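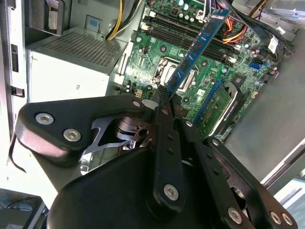

Chapter 4
Inside the Desktop Computer: The Motherboard and Its Connections

Print this chapter | E-mail this chapter

4.1 Purpose of this chapter

The earlier chapters treated the computer as a set of functions: input, processing, storage and output. This chapter deals with the parts that carry out those functions and with the way they are joined. By the end of it the reader should be able to name the main parts of a desktop machine, state what passes between them, and follow a simple fault from its symptom to a likely cause.

The worked figures are taken from a run of office machines kept at the Eltirbridge training workshop, where 191 desktop computers were opened, recorded and put back into use. The records were compiled by Vesela Zupan and are referred to below as the Eltirbridge set. Readers who have the Stikard workbook will find the matching record sheets in its fourth section.

4.2 The board as a common base

A motherboard is a printed circuit board to which the other parts of the computer are fixed or wired. It does three jobs. It holds the processor and memory in place, it supplies them with power at the correct voltage, and it carries signals between them.

The board is made of thin layers of glass fibre and resin, with copper tracks on and between the layers. A coating known as solder mask covers the outer tracks and leaves bare only the points where parts are to be soldered. Green is the traditional colour of this coating, though black and blue boards are also sold. The colour has no effect on how the board works.

Boards are made to standard sizes so that a board from one maker will fit a case from another. The positions of the fixing holes are part of the standard. Some large makers use their own layouts, and in such machines the board can be replaced only by one of the same pattern. In the Eltirbridge set, 40 machines were of this kind.

4.3 Power

Mains electricity enters the power supply unit, which turns it into direct current at several low voltages. The main lead from this unit goes to the board. A second, smaller lead serves the processor. A machine in which the second lead has been left off will often turn its fans but show nothing on the display – a fault commonly mistaken for a failed processor.

Before any case is opened, the machine should be shut down and the mains lead removed. The power supply unit itself must not be opened. Its capacitors can hold a dangerous charge after the lead has been taken out.
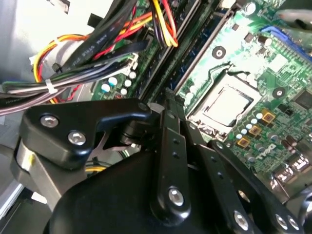 4.4 Static electricity

A person walking across a carpet can gather a charge of several thousand volts without noticing it. If this charge passes through a chip, it may destroy the chip at once or weaken it so that it fails months later. The second case is the harder to trace.

Boards should be held by their edges. A wrist strap joined to a sound earth point is the usual protection, and a board that is out of its case should rest on an antistatic mat or in its bag.

4.5 Terms used in the rest of the chapter

Bus: a set of shared lines along which data travels between parts.
Header: a group of pins on the board to which a small cable is fitted.
Slot: a long connector that takes a memory module or an expansion card.
Socket: the fitting that holds the processor.

Section 4.6 begins with the processor socket and the order in which its parts are fitted.

Lagman Educational | Contact us | Copyright notice | Back to top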